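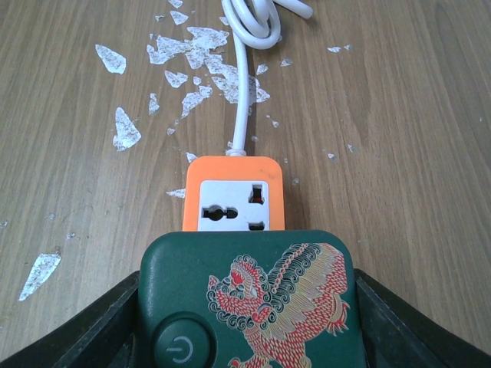
Fig. 5.1 White flakes on a light brown wooden tabletop.

Chapter 5
Learning to Use a Pendulum

I came to the pendulum backwards. Most people I teach have read a shelf of books before they ever hold one, and I'd read nothing at all. Amparo Tello handed me a brass bob on a bit of thread one Thursday evening, told me to sit up straight and keep my elbow on the table, and went off to make the tea. By the time she came back it was going round in a lovely wide circle and I was frightened to death of it!

So let's begin with what the thing is. A pendulum is a weight on a string. You can spend 90 pounds on a rose quartz one (I have, and I lost it in a car park in December) or you can tie a curtain ring to some cotton. The weight wants to be even all round so that it hangs true, and the string wants to be as long as your hand. Beyond that, please yourself.

The next bit is where pendulum people start to disagree. One camp holds that the swing comes from outside us, from a guide or from the earth itself. The other says your own hand moves it, in tiny movements you aren't aware of making, and that the pendulum is just a way for the quieter part of your mind to get a word in. Psychologists call this the ideomotor effect, and you'll meet the word again in Chapter 7. I lean towards the second camp on most days – though I've had sittings that sent me home wondering. You don't have to choose before you start. Efraín Nina, who taught the Lendov weekend courses with me, never did choose, and he was the steadiest hand I ever sat beside.

Before you ask anything you need to set your signals. Hold the string between finger and thumb, let the bob hang still, and say "show me yes". Wait. It may swing towards you and away, or side to side, or round. Write down what you get, then do the same for "no" and for "don't know". Mine have stayed the same for years, but Larasati Entili has to set hers fresh every morning, so don't take anyone else's signals as a rule.
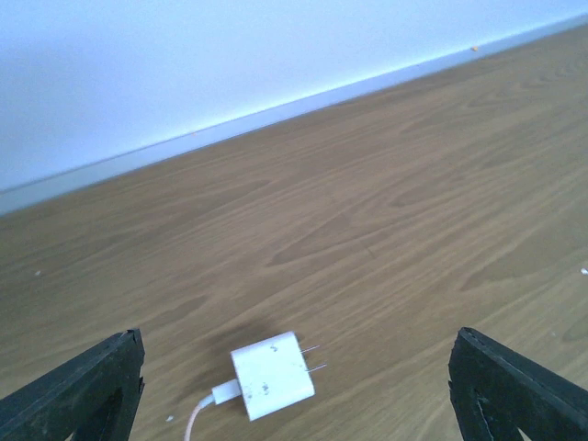 What should I do if the pendulum won't move at all?

Put it down, shake out your arm and try again later in the day. A shorter string often helps beginners, and so does looking past the bob while you wait.

Now, questions. A pendulum can only answer what it's asked, and woolly wording gets you a woolly swing. "Will things get better?" is hopeless. Better for whom, and by when? Try "Is this the right week to start the course?" and you've something you can look back on afterwards. Please don't ask about illness, money or other people's private business. That goes double when you're tired or upset, as you'll nearly always get the answer you were hoping for (or dreading).

Keep a notebook from day one. Put down the question exactly as you said it, the time, the swing, and later on what came of it. I've 1,039 entries in mine, kept in the old Porkine ledgers, and a good many of them are plain wrong. Read the wrong ones as often as the right ones. Kuldeep Malhotra goes through his with a red pencil, and I've pinched the habit for the exercises at the end of this chapter.

We'll start with the first of those exercises, which needs only your pendulum, a sheet of paper and a quiet half hour.

Grirkska Press | Contact us | Copyright: all rights reserved | Back to top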